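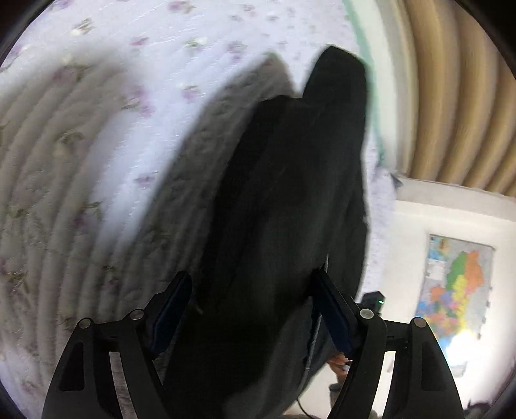 Sylvie Zacharias asked at the last review whether a machine that folds a jacket in a lab means anything for a household that owns more than one jacket. The question has shaped most of the work since then, and the short answer for March is "not yet".

Work in this period was on bedroom chores: lifting a garment off a bed, folding it, and straightening the bedding afterward. Demonstrations are recorded by hand with grippers and used to train the Carbone controller.

Garment pickup. The controller lifted a dark garment from the bed in 47 of 50 trials. All 3 failures were pinches that caught the bedspread along with the garment. Thin quilting is the hard case – the fingers close on both layers and the controller does not detect the difference.

Folding. Results are weak. Of 20 attempts, 3 produced a fold that Dale Morin would accept without redoing it. Sleeves remain the main problem.

Bedding. Flat, printed fabric is difficult for a different reason.

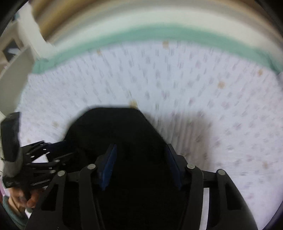
Repeating patterns give the position tracker many near-identical points, and fast hand motion makes this worse. Trevor Beaudoin has asked demonstrators to slow down on long passes over a sheet. Tracking losses have dropped, but sessions now take longer and the recording budget will need to reflect that.

Unattended use in a home is not supported by these results. Pickup alone may be useful in the Jundel laundry trial, where garments arrive on a plain table and a person does the folding.

Next period: layer detection at the fingertips (Iason Vasilakis), and a repeat of the folding trials with the same acceptance rule. Diane Petrenko will send the revised hours on Wednesday.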